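Linham House, shared kitchen, second floor
Fire and general safety walk-through
Date: 2019-12-04
Carried out by: Ellis
Next visit: July

1. Exit door and corridor
Door opens fully: OK
Self-closer: OK
Corridor clear: NOT OK
Comment: Two bikes and a folded stroller on the stair side. Owners have been asked before. Notices go under doors this time.

2. Extinguisher and fire blanket
Extinguisher on bracket, pin and seal in place: OK
Gauge in green: OK
Blanket: NOT OK
Comment: Pull tabs are tucked up behind the case. Pull them down so they hang free.

3. Smoke and heat detection
Heat detector, kitchen: OK on test
Smoke detector, corridor: OK on test, weak sound
Comment: I could hear the corridor unit from room 192 with the door open. With the door shut I could barely make it out. Grestora to quote for a second sounder.

4. Electrical
Outlets by sink, GFCI trips and resets: OK
Kettle and toaster cords: OK
Refrigerator: see comment
Comment: The refrigerator is on an extension cord run behind the cabinet. It needs to go straight into the wall. The Jostum space heater in the storage closet has no tip-over switch and should be taken out of the building.

5. Counters and sharp items
Counter secure, no cracked edges: OK
Knives put away: NOT OK
Comment: Knives go in the block or the drawer after use, blade down. Glass and bottles belong at the back of the counter, well away from the stove. I have written this up at each of the last 2 visits and would like to stop.

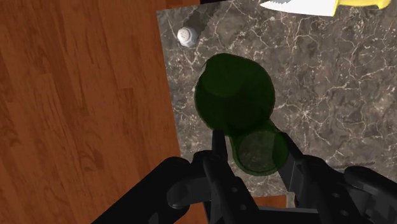

Bleddyn Beddoe asked whether the drawer could have a child latch fitted, as his grandchildren stay over at Christmas and the younger one can reach it. Agreed. A plain plastic latch is fine as long as adults can open it with one hand.

6. Floor
Boards level, no raised nails: OK
Mat by sink: NOT OK
Comment: Corner of mat curls up. Replace with a rubber-backed one, 40 inches or longer.

7. Hot water
Target at tap: 120 F or below
Result: OK
Comment: Hot tap handle is loose. Tighten.

8. Stove
Burners light and shut off: OK
Hood filter: NOT OK
Comment: Heavy grease. Clean now and monthly after that. Up to 200 dollars is approved for a new filter if it won't come clean.

Items 1, 2, 4 and 8 to be closed within two weeks. Send receipts for the mat and latch to the Linham office.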